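Demonstration Collection at Skelerham: Frequently Asked Questions

What counts as one example?
One task, start to finish, driven by a person and recorded as it goes. Reset the table, press record, do the task, stop. Thinking about lunch with the recorder running also counts, so please don't.

How many do you need?
The target for Feviment is 3000. We know. Bring a podcast.

Do I need experience with robots?
No. The first 42 examples you record go into a practice folder and stay there. Most people stop bumping the table well before that.

I dropped something. Do I start over?
Keep going if you can still reach it. A learning system that has only seen perfect grasps has no idea what to do after a bad one, and it will have plenty of bad ones. If the object has left the table entirely, stop and mark the example as failed. Failed examples are kept, so there is no need to look guilty.

Can I do the task my own way?
Within reason. Small differences between operators are useful. Passing the pliers from one gripper to the other four times because it looks cool is a style, and the model will pick it up.

Why is the booth so dark and gloomy?
Black fabric keeps the view behind the table the same from one example to the next. Before we hung it, an early Van Hecke model paid close attention to whoever was walking past.

Does the table have to be this messy?
Yes — a tidy table teaches tidy-table skills. The Muvetti layouts mix large things with small, awkward ones, and we ask you to move them between examples. The white board, the bowl and the wooden box can shift too. Leave the corner clamps alone.

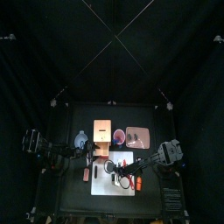 Can I use both arms at once?
Please do. There are 2 of them, and everyone forgets the left one.

When can I book the booth?
Any time before 6 p.m. Sessions last 2 hours, after which your wrists will have opinions.

Contact the collection desk | © Skelerham | Back to top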